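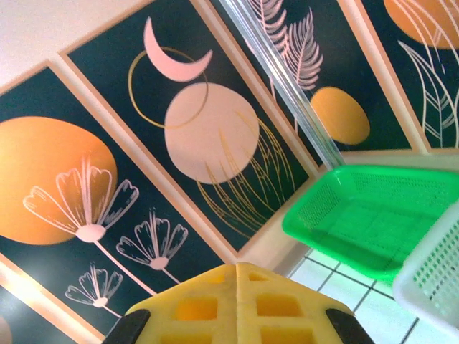

Baskets on the tiled counter at the Cakport packing room, with the framed posters on the wall behind.

The robot arm at Cakport starts at 6 in the morning, before most of the packing staff have their coats off. The company, which fills mail orders for housewares, put it to work in April. It sorts small goods into plastic baskets, a job that used to rotate among everyone on the floor.

"I did baskets for 4 years," says one packer, who asked not to be named. "You stand in one spot and reach. By lunch your shoulder tells you about it."

She now checks the finished orders and deals with whatever the arm leaves behind. Thin items are the usual trouble, she says, and anything clear. "It will go for the same piece again and again. You learn to step in early and hit pause."

The software comes from a supplier called Pukix, and staff send it a note each time the arm needs help. On a normal shift the room handles some 400 orders. The shift lead says that figure has hardly moved. What has changed is who does what.

"People thought we would get faster right away," he says. "We didn't. We get fewer mix-ups, and people go home less tired. The first month was slower than before, if you want to know."

No jobs have been cut so far. Of the 13 people on the floor, two have moved to returns and one is training on maintenance. The packer is not fully at ease with it. "They told us nobody leaves because of the machine. I believe them for this year. I would like it on paper."

She also misses the talk. Two people used to work the counter side by side, and now one person watches it alone with the motor running. Management has agreed to shorter turns there, and the staff asked to keep the posters up.

"The flowers and the moon, yes, those stay," she says. "You still have to look at something."

A second arm is planned for the Irnetora site. The shift lead has been asked to train the crew there, and he wants a packer to go with him.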